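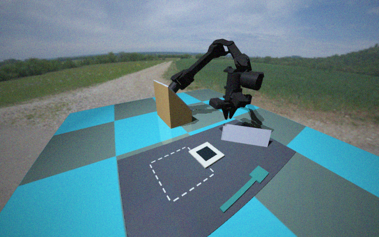
Simulated robot arm over a checkerboard tabletop.

1/ Notes on writing a solver for the Brolldale boards. These are the sliding block puzzles where you get the long piece to the gap at the bottom and nothing is allowed to rotate. I posted a bit about it in November and a few people asked how it ended up, so I'm putting it in one thread.

2/ The set has 406 boards. Each is a small grid with walls, a few rectangular pieces and one exit. A move is one piece sliding any distance in a straight line. If you turn a corner with the same piece, the booklet counts two moves. That matters later.

3/ First version was depth-first search with a visited set. I wrote it in an evening. It found solutions to the easy boards right away and the solutions were terrible. On board 31 it gave me 249 moves, most of them one small square wandering up and down the left side.

4/ So, breadth-first. With every move costing the same, the first time you reach the goal you have a shortest solution. I knew this. I used depth-first because I had it lying around from my Ramside maze code.

5/ Board 31 came out at 133. The booklet also says 133, so at that point I figured the move rules were right.

6/ They weren't quite right. Board 58 came out two moves shorter than the booklet. I spent a whole weekend sure that the booklet was wrong. My code was letting a piece slide past a half-wall from one side. Half-walls block in both directions. There are none on board 31.

7/ Lesson for me: check against more than one known answer before you trust the move generator. I now have a test file with twelve boards, picked so every kind of wall and piece shows up at least once.

8/ Next problem was memory. I was storing each position as a list of piece names and corners. If a board has four identical small squares, swapping two of them gives you a "new" position that is the same for all practical purposes. The visited set was full of these.

9/ The fix is to store what the grid looks like and ignore which piece is which. Write out the cells in order, one character per cell, with the same letters for pieces of the same shape. You still need to tell two touching pieces apart, so I only mark the top left corner of each piece and leave the rest as "covered".

10/ On board 12 that left 2,089 reachable positions in total. Before the change I had stopped the run when my laptop started swapping. Small board, too.

11/ Careful: the piece that has to reach the exit needs its own letter even if another piece has the same shape. I missed this, and the solver happily "solved" board 77 by sending the wrong piece out.

12/ I tried A* after that. For a lower bound I used how many straight slides the long piece would need if everything else were taken off the grid. It's a valid bound and close to useless. The long piece often needs three or four slides and the other pieces need dozens just to get out of its way.

13/ Counting the pieces sitting in its path helped a little on the open boards. Be careful if you do this. The piece may have more than one route, and if you only count blockers on one of them you can overestimate, and then you lose the shortest-solution guarantee.

14/ I dropped A* and went with breadth-first from the start plus breadth-first backward from the goal. Moves are reversible here, so the backward side uses the same code. Trouble is that there's no single goal position, only "long piece at the gap, everything else anywhere". You have to start the backward side from all of those.

15/ Some of those goal positions can't be reached from the start at all, so part of the backward work is wasted. It was still faster on the big boards. On the small ones it was slower and I just use the plain version.

16/ What's left: the last section of the set, the Girnosness boards, where two pieces are linked and move together. My position format handles them but the move generator doesn't. I have a half-written version that breaks when one of the linked pieces is against a wall and the other isn't.

17/ Someone in Lagos wrote to ask if the solver can make new boards as well. It can't. Random boards are easy to generate, but nearly all of mine were either impossible or done in five moves. If you have a decent way of filtering for hard ones, I'd like to read about it.

18/ Code is one file, no dependencies. I'll post it once the linked pieces work - or once I give up on them and take that section out.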